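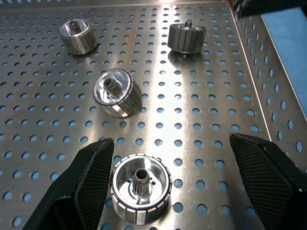

Progress report: parts washing trial, Hovland site
To: Indira Kamath
From: Martti Nurmi

You asked for a plain account of where the money has gone, so I will start with the part I am least happy with.

We have put 2,251 rotors through the new wash since the trial opened. The plan said 2,557 by this point. Selteo blames the shortfall on late deliveries of the perforated trays, and the trays were late, but by 3 days. That does not explain a gap of 306 parts.

The trays themselves are fine. Stainless holds up and the holes let the bath drain. My complaint is that the floor is flat and has nothing to locate a part. Rotors lean, some end up on their sides, and a cup that lies open end up will carry liquid to the dryer. Selteo says tilting "averages out" over a batch. I have asked twice for the data behind that and have a slide with no numbers on it.

The splines on the hollow shaft are the other worry. Janell checks them under the glass after drying and still finds residue near the foot of the shaft, where the cup shades it from the spray. She finds less than with the old wash. Whether it is enough less to justify the second payment, I can't say yet.

The Sevineck insert is supposed to hold each rotor upright. We have one sample and it fits. One sample fitting is not much of a result.

I would hold the second payment until we have run 2,000 parts in inserts, with every residue check written down. Selteo will object to the delay. Their revised schedule is attached, and I would not plan around it.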